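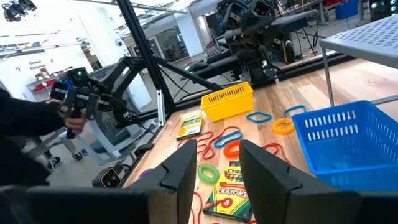
Tabletop Arm Cell, Pre-Shift Walkaround with My Comments
Filled in by Aarne Harju, Fondville site, 4 November 2025

OK, same rules as last time. Every line gets a Pass, a Fix or a Stop, and if I've got something to say I say it under the line. Please don't tick boxes from your chair! Walk over and put your hand on the thing (power off first, you know this).

1. E-stop reachable from the operator's spot. Pass.
Pressed it, arms dropped out of enable, reset it, fine. I'd still like a second button on the far side and I've asked Suominen for a price.

2. Frame bolts and arm mounting plates tight. Pass.
One bolt took maybe an eighth of a turn. I put a fresh paint mark on it so we can tell next time if it's creeping.

3. Cables clear of the joints through the full range. Fix.
I ran each arm slowly to its limits and watched the loops. One comes closer to an elbow than I like. It needs another clip, and please leave some slack, a tight cable is how we lost a connector last winter.

4. Speed limit set for shared work. Pass.
House limit is 470 mm per second whenever a hand can get inside the frame. Kavico's setup page shows the number right on the first tab, so there's no excuse for guessing.

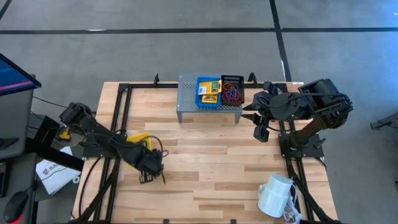
Sondico Floor Safety Notes, Issue 12

5. Floor tape whole and visible. Pass.
Black tape on gray concrete does the job, but I keep wishing for yellow. If you roll a chair over a corner and it lifts, replace the whole strip. Patches peel by lunch.

6. Tabletop holds task items only. Fix.
Baskets, crayons, bands, all good, that's the job. Drinks, phones and tools live on the desk. I know, I'm a broken record on this one, but a gripper will happily close on anything you leave it.

7. Small bands and rings picked up after each run. Fix.
I found a rubber band under the rail during my walk. They work their way into finger joints and then you're in there with tweezers (ask me how I know). Do a quick sweep before you re-enable. 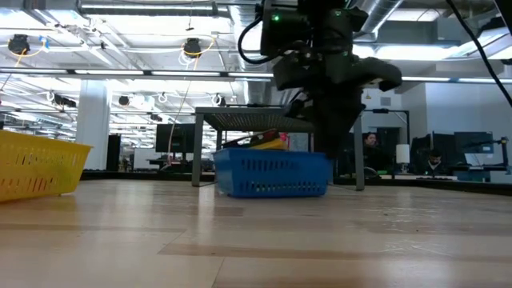
8. Gripper clearance over basket rims. Pass.
Check this one at the slow setting, with the basket where the task sheet puts it. I want 70 mm between fingertips and rim on the way across. If the rim gets bumped, stop and redo the height before anybody runs at normal speed.

9. Hands off the table while an arm is enabled. Pass.
Everybody on shift could tell me this rule without looking. Love it!

Open fixes go under ticket 1261. Next full walkaround is in December, and I'd like the cable clip in well before then.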